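I arrived to Grudlow in January with one bag, one laptop and the wish to learn why my newsletter had stopped growing. The occasion was the open day at Skilport, a company that hosts blogs and sends newsletters for small writers like me. I pay them every month for three years already, so I thought it is time to see their faces.

The office is on the second floor, over a shop that sells curtains. I was too early. The door said ten o'clock and I was there at twenty to ten, so I waited on the stairs and read my own old posts on the phone, which I don't recommend to anyone before the coffee.

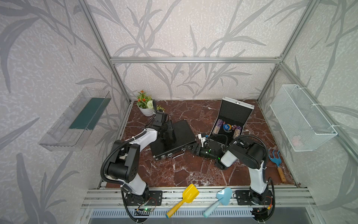 **Issue 53**

## Morning: the talk about subject lines

We were put in a long room with folding chairs. Dariusz Baran, who runs the support team, opened the day. He speaks quietly and he showed very few slides, and I liked this. His topic was what happens to a letter between the moment you press "send" and the moment somebody opens it.

I had always believed that a low number of opens means a boring subject line. Dariusz told us to look first at the list itself. Old addresses, addresses with a typing mistake, people who signed up for a free PDF and never came back – all of them pull the result down, and after some time the mail services begin to trust you less. He asked us to log in and look at our own lists during the talk. Mine had 1,814 addresses. I was always a little proud of this number. Then I used the filter for those who had opened nothing in one year, and I closed the laptop for a minute.

His advice was to write to these people once, with a plain question: do you still want my letters? Who doesn't answer, goes out. A woman behind me asked if it isn't sad to delete readers. He said that she could keep them in a spreadsheet if she felt better that way. Several people laughed, and I think she wrote it down.

## The tour

After the talk they divided us in small groups. Ours saw the support desk, the room where they test how letters look in different mail programs, and a corner with a sofa where they record the podcast. The testing room was for me the most interesting. They have a shelf of old phones there, and on one of them they opened my last issue. My header picture covered the whole screen, and the reader had to scroll two times before the first word of text. I have changed it the same evening in the hotel.

We could also ask about Gillov, their new editor for blog posts. It is simpler than the old one and it saves the draft while you type. What I missed is the footnotes. I write many footnotes, and the young man at the desk said they are planned, but he could not say for when.

Lunch was soup and bread, in the same long room. I sat with two food bloggers and a man who writes only about local bus lines. He has 101 subscribers and he knows many of them by name. They send him photos of new timetables. I asked how he found them, and he said that he put a small card at the bus station with the address of the blog. 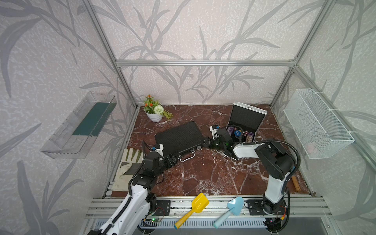
## Afternoon: comments, or no comments

The second part was a discussion and it was less organized. The subject was whether a blog still needs comments under the posts. Half of the room had switched them off because of spam. The other half said that without comments they would have stopped writing long ago.

Somebody showed Bangash, a small add-on which holds every first comment until you approve it and lets the next ones from the same person go through. I have tried it now for two weeks. It works well with English comments, and with my Polish readers it is sometimes too strict, so please be patient if your comment waits until the evening.

I left a little before four to catch my train, and so I missed the last session, about earning money with a blog. If any of you stayed for it, write me what was said. I would gladly add your notes to the next issue.

One practical thing for those who want to go next time: registration is free but you must bring your own charger, and there are few sockets in the long room. Take a chair near the wall.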